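Halvorsen Mail

Halvorsen Mail is a web-based email service with a paid desktop companion, developed by Halvorsen, a software company based in Drarham. It is best known for the gap between what its marketing has claimed about open standards and what the product has supported. The company describes the service as "mail that goes where you go." Reviewers and former customers have often pointed out that it mostly goes where Halvorsen's own software goes.

History

The service began as an internal tool for the company's Drarham office and was opened to the public after an invitation-only trial. Early publicity said that 88 small businesses had taken part in the trial. The company has never published the list, and the figure appears only in its own press material. Several later articles repeat it without naming another source.

Version 2 replaced the original interface with one built on Malto, a page framework that Halvorsen had acquired along with its developer, a small firm in Brunport. The move was presented as a speed improvement. Users on older machines reported the opposite, and the support forum's longest thread, 145 pages when it was locked, is made up largely of complaints about slow folder loading. A moderator's closing note said the matter had been "addressed in a recent update" but did not say which one.

Features

The standard account includes mail, a calendar, a contact list and shared folders. Messages can be sorted by sender, by topic or by what the service calls "warmth," a score based on how often the user replies to a given person. The company has said the score is calculated privately. It has not explained where the calculation takes place, and the privacy notice does not use the word at all.

Search covers message text and attachment names. The contents of attachments are searchable only in the desktop companion, although the pricing page listed "full search" under both plans until a wording change in April.

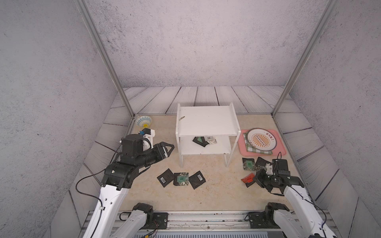
Export is available from the settings menu. Mail can be saved in a common archive format, but calendar entries and shared folder permissions are written to a file that only Malto-based programs can read. Halvorsen calls this an open format because its specification may be requested by email. At least two independent developers have said in public that they asked for it and received a sales brochure.

Browser support

The service is advertised as working in "any modern browser." In practice, drag-and-drop filing, offline drafts and the calendar's week view have depended on a browser extension offered for only 2 browsers. Users of other browsers see a simplified page with a banner suggesting that they switch. The banner can be dismissed, but it returns at the next sign-in.

Halvorsen has blamed missing features in the other browsers for the limits. Critics have noted that competing services offer the same functions in those browsers without an extension — and that the original interface did so as well, before the change to Malto.

Reception

Praise for the service has centered on its spam filtering and its plain layout. Reviews of the export tools and the paid plan have been less kind. One trade newsletter called the company's openness pledge "a promise with a login page in front of it." The pledge itself has been reworded more than once, and the phrase "no lock-in" no longer appears in it.

Claims about the size of the user base should be read with care. The company counts registered addresses, including those created automatically for shared folders, and does not report how many are in regular use.

This page was last edited on 6/4/25.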